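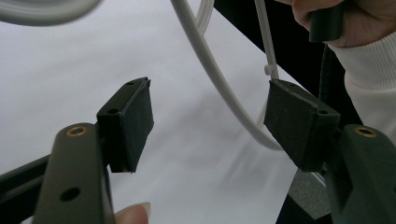 One resident asked why the parking scheme was back on the agenda at all, given that the last meeting had been told it was finished with. The reply was that it had been put off, and the two are easily mixed up.

Minutes, Parura Road Residents' Association, October

Meeting opened at 19.00.

1. Parking permits
Standaletti, the firm hired to run the survey, says most households want permits. The meeting was not convinced. Forms went through 1000 doors and the report leaves out how many came back. Members also asked why Groltatska Close was left off the map when its cars end up on our road every evening. Agreed to ask for the full results before any vote.

2. Hall roof
Sasaki has quoted £2000 for the flat section. The same section was patched in spring and was supposed to last ten years — it lasted until the first heavy rain. Agreed to get a second quote, and to ask in writing what the guarantee covers.

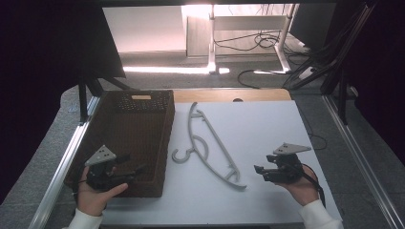
The secretary is to send that letter before the end of the month. Until there is an answer, no deposit will be paid.

3. Street lights
Still 2 out by the bus stop. The council's website lists both as repaired. To be reported again.

4. Any other business
A request for a newsletter was heard. No one offered to write it. Left on the table.

Closed at 20.40.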